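Black hoodie going grey, collecting every bit of fluff in Dewan. What am I doing wrong?

moth_and_rust

I have a black hoodie that I like more than I like most of my relatives. It's a Nemetti, the heavy one, 100 per cent cotton according to the label and mostly fluff according to anyone who stands next to me. I paid $146 for it last December in a moment of weakness and I'd like it to see out at least one more winter before it becomes something I paint the fence in.

Two problems. One, it is turning the colour of old bitumen, and it's worst along the seams and the edge of the pocket. Two, it comes out of the wash wearing the rest of the wash. Towels, mainly. There was also a tissue, which I take responsibility for.

We have a Planex front loader that came with the flat. It has a button marked Darks, which I press, and a button marked Eco, which I also press, and then it runs until well after I've gone to bed. Liquid detergent, a capful or thereabouts, usually whichever one is on special. I dry on the line out the back, full sun, because this is Australia and that's what the sun is for. I don't have a dryer and don't want to be talked into one.

Is there any way to get the black back, or do I just stop it getting worse? And what do people do about the fluff that doesn't involve going over the thing with sticky tape every morning like a crime lab?

sudsworth

Wash in cold water inside out. Vinegar sets the dye. Salt also works. My nan did it and her blacks were always black. If that doesn't work get a new one, they are twenty bucks at the markets.

verandah_philosopher

With respect to everybody's nan, vinegar doesn't set the dye. Neither does salt, not in a hoodie that was dyed in a factory and sold to you finished. Salt does have a job in dyeing, back when the cloth is sitting in the pot, and I suspect that's how it got its reputation. A splash of vinegar in the rinse will help shift leftover detergent, and that's worth having for reasons I'll get to, but go easy on it. Washing machine seals don't love it as a daily habit, and the Planex isn't yours to ruin.

Cold and inside out is right, though. Credit where due.

The greying is really two different things that look the same from across the room. One is dye leaving. The other is the surface of the cotton getting roughed up, so that lots of tiny broken fibres stick out and catch the light. The second is usually the bigger culprit on a heavy hoodie, and it explains your seams and pocket edge, which are the bits that stand proud and get rubbed by everything else in the drum. Turn it inside out, do the zip up if it has one, tie the cord in a loose bow so it doesn't vanish up its own tunnel, and put it in a big mesh bag if you can find one that fits. Wash it with other soft dark things. Jeans are dark but they aren't soft, and they're full of rivets.

Then the cycle. Long and gentle sounds kind, but an Eco cycle gets its efficiency by going on forever at a low temperature, and all that time your hoodie is being tumbled against its neighbours. I'd pick a short cold wash for something that's merely been worn, and keep the marathon for things that are filthy. Lower spin as well, if there's a setting for it. 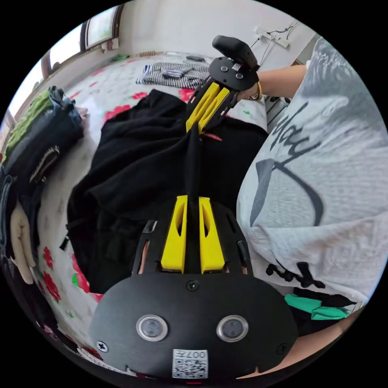
coldtapcynic

Can I just say that a short cold wash does nothing whatsoever for the underarms. I did everything by the book for a year and ended up with a beautifully black jumper that could clear a bus. At some point you've got to let the poor thing see some warm water, surely?

verandah_philosopher

Fair, and I should have said. Yes, give it a warm one now and then. Thirty or forty degrees won't strip it. What you want to avoid is hot every time as a matter of principle. For underarms, turn it inside out, rub a bit of liquid detergent straight into the fabric, leave it for half an hour while you go and do something improving, then run the normal wash. The smell mostly lives in body oil that a quick cold cycle slides politely past, and a head start on the oil does more than an extra hour of sloshing.

While we're there, wash the thing less. A hoodie worn over a T-shirt is not underwear. Hang it somewhere with moving air overnight and it will usually be fit for company in the morning. I get a good fortnight out of mine in the cool months and so far the complaints have been about other things.

Detergent. A capful is almost certainly too much. Those caps are enormous and the lines inside them are printed in the same colour as the cap, and I leave you to draw your own conclusions about who benefits. Front loaders use very little water, so the extra doesn't rinse out. It dries in the fabric as a pale film, and on black cotton that film is part of your grey. Before you declare the dye gone, run the hoodie through once with no detergent at all and a small splash of vinegar in the softener drawer. If there's foam on the door glass, you've found some of your problem. I did this with a coat I'd written off and it came up a good deal blacker than I deserved.

I use the Pulska one for darks these days. Is it magic? No. The useful part is that it has no optical brightener in it, and brightener is the stuff that makes whites look whiter and does black no favours at all. Any detergent without it will do the same job, and some of them smell less like a hotel lobby. Skip the fabric softener too. It coats the fibres, the coating holds on to lint, and a fleecy lining goes flat and slightly greasy over time. 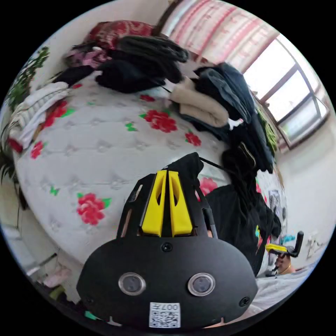 As for the sun, you're not going to like this. It's wonderful for sheets and murder on black. Full summer sun at our end of the world will take the colour out of a shoulder seam faster than any washing machine, and it does it in stripes, depending on how you've pegged. Dry it inside out in the shade – under the verandah, on a rack in the hall, wherever there's a breeze. Peg it at the hem or lay it over two lines so the arms aren't taking all the weight. A heavy one takes an age to dry at the hood and the pocket, so pull the hood open and turn the pocket out a bit, or you'll be back here asking about mildew.

Fluff now. There are three places it comes from: towels, the machine, and the hoodie's own insides.

Towels are easy. Never wash them together again. They're fluff in sheet form. Same for flannelette and anything with a new fleece lining. I'd also keep it off whatever load comes straight after the towels, as the drum hangs on to some of it.

The machine: there's a filter behind a little flap at the bottom front of most front loaders, and people who move into flats inherit years of other people's history in it. Put a baking tray under it and an old towel under that, open it slowly, and don't do it in socks you care about. Wipe round the rubber seal while you're down there. The fold at the bottom is where the tissues go to retire.

The hoodie's own insides will calm down after enough washes. Until then, give it a proper shake outdoors before it goes in and again when it comes out damp. A damp rubber glove dragged across the fabric in one direction picks up more than a sticky roller does and costs you nothing. Lay it out flat on the bed for this, do the front, flip it, do the back, and work from the shoulders down. Don't do it over a dark doona cover or you'll lose track of what came off. Go gently if there's a print, as glove and print do not get along, and never iron straight over one either.
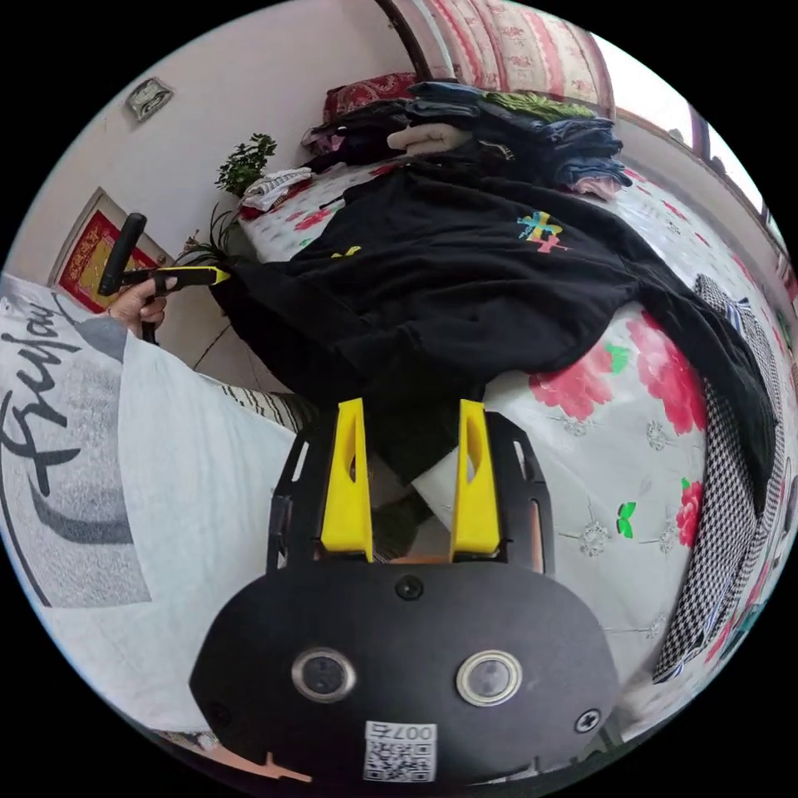 Black hoodie spread out on the peony sheet.

If you've done all that and it still looks like a wet road, the dye has gone and no amount of rinsing will bring it home. You can re-dye it. Cotton takes black dye well, and a sachet made for machine use is the tidier way to go about it, but read your lease first and run an empty hot wash afterwards. Two warnings. The stitching is often polyester and won't take the colour, so seams that used to match may come out as a faint outline. Any print will either shrug the dye off or go murky, and you won't know which until it's too late to have opinions. I'd weigh the hoodie dry before buying the dye, too. Heavy ones are heavier than you'd guess, and one sachet stretched over too much cotton gives you charcoal, which you've already got.

My order of attack, for what it's worth: rinse with no detergent, clean the filter, change how much you pour, move the drying into the shade. Give that a month. Then think about dye.

moth_and_rust

Ran it through with nothing but the vinegar. There was foam. There was so much foam. I have been washing this thing in its own leftovers since summer. It's drying in the hall at the moment, so no verdict on the colour, but the filter had a hair tie, a five cent piece and something I've decided was felt. Thank you both. Sudsworth, I'm sure your nan was lovely.

sudsworth

She used vinegar and it worked so.

Contact us | Terms of use | Copyright 2018 | Back to top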